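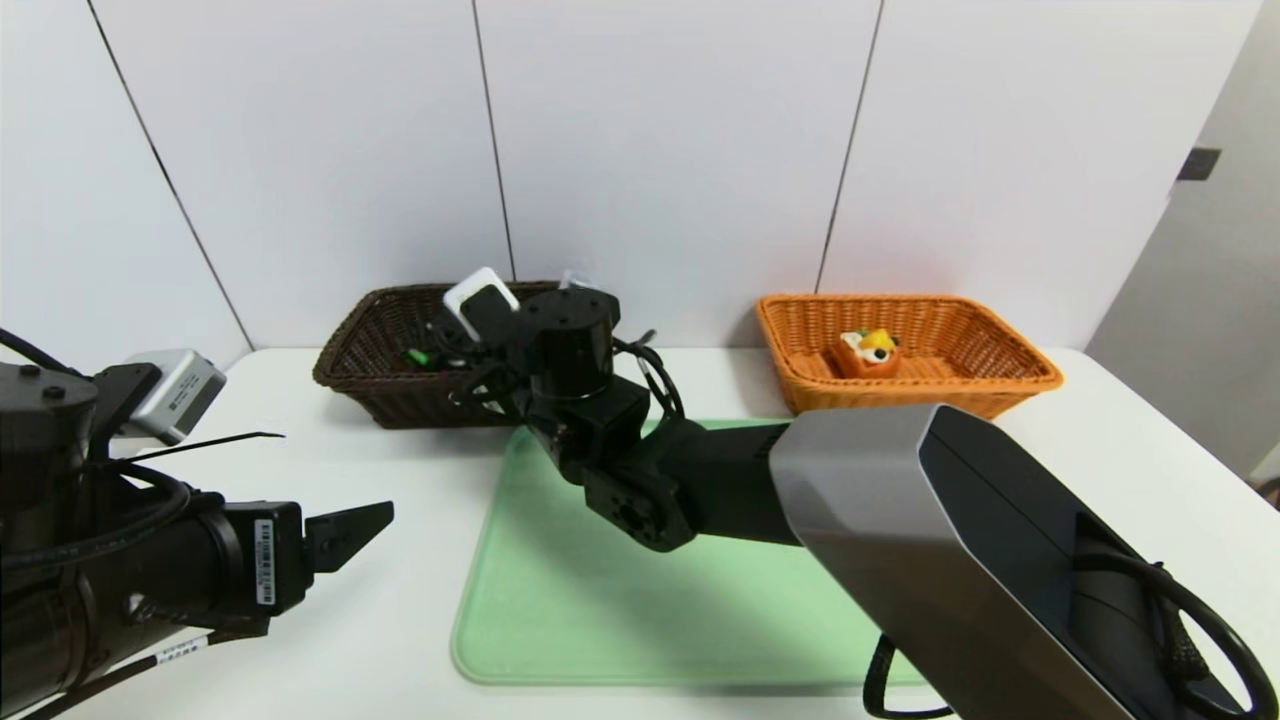
Keeping the dates straight: continuity records for a long science fiction series
Speaker notes – Chibuzor Adeleke
Prellcombe Writers' Day, 23/03/2021

Opening

Say which books: the Skeltmont sequence, three novels out, the fourth in draft. The story runs from the launch of the ship to the year 2204, when the Milska colony loses contact with Earth. Readers who have not read it need only know that there are two calendars and that they drift.

The talk covers record keeping. Plot and prose style are left out. Questions on those can wait for the panel.

The two-calendar problem

Ship time and Earth time agree on the day of launch. After that, every scene has a date in both. In book one I kept only ship time and worked out Earth time when a character mentioned it. That failed in the Hiebert chapters, where a message is answered before the Earth date on which it was sent.

Read the passage aloud here (marked page in the book, second paragraph only). Give people a moment to find the error before going on.

The fix in the later edition was to change the date on the message. The reply could not be moved, as the funeral depends on it.

What goes in the record

One row for each scene. The columns I use:

Scene number, as in the draft
Ship date
Earth date
Place
Characters present, with age
What each character knows at the end of the scene
Source of any date stated in dialogue

The knowledge column takes the longest to fill in and catches the most errors. A character who was asleep during the vote can't refer to the result in the next chapter unless somebody has told her. In the draft of book two she did, and the copy editor found it.

Ages are calculated from birth date and ship date. Do not type them in by hand. If a birth date changes, every typed age is wrong and there is no way to see which.
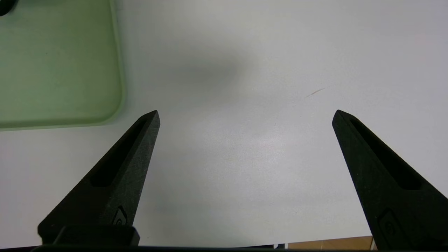 Photo: Bjarke Vídalín

Travel time and messages

Skip this section if running late and go to revisions.

Messages travel at light speed in these books. The ship does not. I keep a second table with the distance from Earth at each ship date, at one entry a month, and read between entries in a straight line. This is not good physics during acceleration, but the error is less than a day in the chapters where it matters, and no scene turns on less than a day.

Writers with faster-than-light messages still need the table if there is any limit on them at all. Cost, power and relay stations all produce delays, and a delay given once in book one will be held against book three.

Revisions

Never delete a row. Mark it as cut and keep it at the bottom. Scenes come back. The airlock scene in book two was cut in October and restored the next spring, and by then its date had been given to something else.

Renumber scenes only between drafts. Within a draft, a new scene takes the number before it plus a letter.

Dates that readers have seen in print are locked. I color those cells gray. Everything else can move, including anything I have said at a talk like this one.

Deliberate errors

Some characters get dates wrong. The old pilot gives the wrong year for the Hiebert landing in both books he appears in – it is the same wrong year, and it is in the record as his. Without a note, an editor will correct it, or correct it in one book and leave it in the other.

Tools

A spreadsheet is enough. I have tried timeline software and went back, mainly for the second calendar.

Handout has the blank table and the light-delay formula. Spare copies are at the end of the front row.

Questions

If asked about the release of book four: no date yet.
If asked whether the record will be published: no, it contains the ending.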